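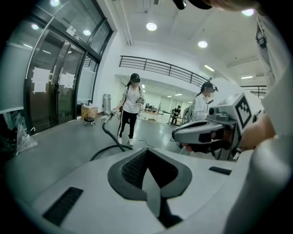 How to Dress for a Long Day on Your Feet Indoors

By Raluca Rusu
Posted November 26, 2023
Filed under: Work Clothes, Comfort

I started this page as a note to my niece, who was beginning her first job that didn't involve a chair, and it grew (as my notes do) until she told me to put it up somewhere other people could use it. So if you have a day coming up where you'll be walking back and forth across a hard floor, carrying things, wearing a pack and generally not sitting down until somebody calls lunch, pull up a seat while you still can and let's go through it from the bottom up.

What you'll need

Sneakers you have already worn for at least a week
Two pairs of socks
Track pants or other soft pants with some stretch
A plain T-shirt with sleeves, plus a long-sleeved top
A baseball cap, if your work allows one
A hair tie and a spare
A small bag for everything you aren't wearing

Step 1: Start with the shoes

Please don't buy new shoes the night before. I know they look lovely in the box! But a shoe that feels fine for a walk around the store can rub your heel raw by mid-morning, and then you have the whole afternoon to think about it. Wear the sneakers at home first, on a hard floor if you have one, with the socks you plan to use.

Lace them sitting down, heel pushed all the way back, snug over the top of the foot and a little looser toward the toes. Your feet will swell a bit as the day goes on. Double-knot, and tuck the loops in under the laces. If there are cords or cables on the floor where you work, a trailing loop is the last thing you want.

White sneakers are fine, by the way. People are always telling me they're impractical. I wipe mine with a damp cloth and a drop of dish soap in the evening, stuff them with paper, and leave them away from the radiator. Mine have lasted longer than the black pair I was so careful about.

Step 2: Pants that bend when you do

Track pants get my vote for this kind of day. You can squat to pick something up, step over a cable, climb a few stairs and never once tug at a waistband. Look for a leg that narrows at the ankle, or at least one that stops at the top of the shoe. If yours are too long, hem them properly. Rolling them up works for an hour and then one side comes down.

Check the drawstring, too. Tie it, then tuck the ends inside. If you'll be wearing any kind of belt or pack, a big knot in front will press on you every time you bend, and you won't know what's bothering you until you take it off at night and find the mark. Zippered pockets are a blessing if you carry a phone, although I'd put keys in the bag.

Step 3: The T-shirt, and why the sleeves matter

If you're going to have straps over your shoulders, wear a shirt with real sleeves and a neckline that sits fairly close. Tank tops leave the strap right on your skin, and a wide neck slides until one strap is rubbing on bare collarbone. A plain short-sleeved cotton T-shirt is perfect. Smooth it flat under the straps before you tighten anything, front and back, and get somebody to check for a fold between your shoulder blades where you can't reach.

To fit the straps, do it in this order:

Loosen both of them all the way.
Put the pack on and stand up straight.
Pull the two straps down together, a little at a time, until the weight sits close to your back.
Lift both arms in front of you, then over your head. If the neckline rides up and pulls at your throat, let the straps out a touch.
Walk the length of the room and back, and adjust again.

That last one feels silly, but straps settle once you move. My friend Ecaterina used to skip it every morning and then spend the first hour shrugging like a cat in a sweater.

Bring the long-sleeved top even in June. Large indoor rooms can be chilly early on, and air conditioning has a mind of its own. Choose one thin enough to go under straps without bunching at the armpit, with cuffs that stay put at the wrist when your hands are busy.

Step 4: Cap and hair

A cap is handy under bright overhead lights and it keeps loose hair out of your eyes when you don't have a free hand to push it back. Set the band so you can slide one finger underneath at the forehead. Any tighter and you'll have a headache by lunch.

Tie long hair back low, at the nape, and then put the cap on. A high ponytail pushes the brim down toward your nose unless you can feed it through the gap at the back. If you clip anything to the cap, clip it on before you set the band, as even a small weight will tip it to one side.

Step 5: A ten-second look in the mirror

Before you begin, look for anything that dangles. Long necklaces go in the bag. Bracelets too, and the cord from a hood. Then do a squat, a twist each way, and a reach for the ceiling. Whatever pulls or slips now will keep on doing it all day, so fix it here.

Step 6: Looking after yourself in the middle of the day

Change your socks at lunch. I will go on saying this until I'm 92! It takes two minutes and your feet feel like they belong to a fresher person. While you're at it, take the pack off completely, roll your shoulders, and drink a full glass of water before you have your coffee.

When you put everything back on, run through the strap steps again from the top. You've eaten, you've sat down, and your shirt has crept.

Washing up afterward

Wash the track pants inside out on cool, especially if they have side stripes, and close any zippers first. White T-shirts go in with other whites, and I hang them by the hem so the shoulders don't get those little peaks. Caps I do by hand in the sink with shampoo, then dry over an upturned bowl. Socks, well, count on losing one.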